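Lesezeit: 3 Minuten

Diese Website verwendet Cookies. Mit der weiteren Nutzung stimmen Sie der Verwendung von Cookies zu. Einstellungen | Akzeptieren

Handelsbetriebslehre II, Skript zu Einheit 6
Warenplatzierung und Nachbestellung im kleinflächigen Lebensmittelhandel
Dozent: Sushil Rathore
Stand: 8. April 2023

6.1 Anschluss an Einheit 5

In Einheit 5 ging es um die Sortimentsbreite. Jetzt geht es darum, wo die Artikel stehen und wie viel davon am Lager liegt. Beides hängt zusammen: Ein Artikel mit zwei Frontstücken auf Sichthöhe verkauft sich anders als derselbe Artikel im Bodenfach und braucht deshalb einen anderen Meldebestand.

Der Begriff Frontstück (Facing) bezeichnet eine sichtbare Einheit in der vordersten Reihe. Was dahinter steht, zählt zur Regaltiefe. In Klausuren wird das regelmäßig verwechselt.

6.2 Regalzonen

Reckzone: oberhalb der Augenhöhe. Leichte Ware, Artikel mit geringer Drehung.
Sichtzone: höchste Wertigkeit, Artikel mit guter Spanne.
Griffzone: ebenfalls verkaufsstark, gut für Impulsartikel und kleine Packungen.
Bückzone: schwere Gebinde, Preiseinstieg, Mehrfachpackungen.

Die Zonen gelten für Wandregale. Bei Kühltruhen und Thekenaufstellern ist die Einteilung nicht brauchbar, dort wird nach Laufrichtung und Kassennähe bewertet.

6.3 Fallbeispiel Wiston

Der Nachbarschaftsmarkt Sornell in Wiston führt 1468 Artikel. Inhaber Ívar Baldursdóttir hat im Februar das Getränkeregal neu geordnet. Die Eigenmarke Villca kam aus der Bückzone in die Griffzone, die Literflaschen der Marke Rarkel wanderten nach unten. Der Absatz von Villca stieg im Folgemonat von 60 auf 90 Flaschen pro Woche, der von Rarkel blieb gleich.

Zu beachten ist, dass im selben Zeitraum der Preis von Villca gesenkt wurde. Der Anstieg lässt sich also nicht allein der Platzierung zurechnen. Für eine saubere Aussage müsste man jeweils nur eine Größe ändern und mindestens vier Wochen messen.

6.4 Meldebestand

Formel: Meldebestand = Tagesabsatz x Lieferzeit in Tagen + Mindestbestand

Der Tagesabsatz wird als Durchschnitt der Verkaufstage gerechnet, Sonn- und Feiertage bleiben draußen. Die Lieferzeit muss dann ebenfalls in Verkaufstagen angegeben werden. Bei Villca sind das 90 Flaschen auf sechs Verkaufstage, also 15 Flaschen pro Tag. Mit zwei Tagen Lieferzeit und einem Mindestbestand von 30 ergibt sich ein Meldebestand von 60 Flaschen.

Bei Saisonartikeln und Aktionsware wird der Durchschnitt nicht aus dem Vormonat übernommen. Besser ist der Vergleichszeitraum des Vorjahres, sofern vorhanden.

6.5 Leergut

Leergut bindet Fläche, erscheint aber in keiner Absatzliste. Bei der Flächenplanung ist es gesondert anzusetzen. Einweg und Mehrweg werden getrennt gelagert. Das Pfandgeld ist ein durchlaufender Posten und gehört nicht in die Spannenrechnung.

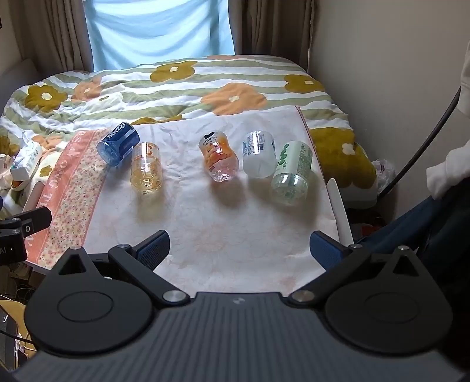

6.6 Aufgaben bis zur nächsten Einheit

1. Ein Artikel verkauft sich 1000-mal in 50 Verkaufstagen. Lieferzeit drei Tage, Mindestbestand 40 Stück. Berechnen Sie den Meldebestand.
2. Skizzieren Sie ein Wandregal mit vier Zonen und ordnen Sie acht Getränkeartikel zu. Begründen Sie zwei der Zuordnungen schriftlich.
3. Welche Angaben fehlen im Fall Wiston, um die Wirkung der Umplatzierung zu beurteilen?

Abgabe in Papierform zu Beginn der Sitzung. Taschenrechner ist in der Klausur zugelassen, die Formelsammlung nicht.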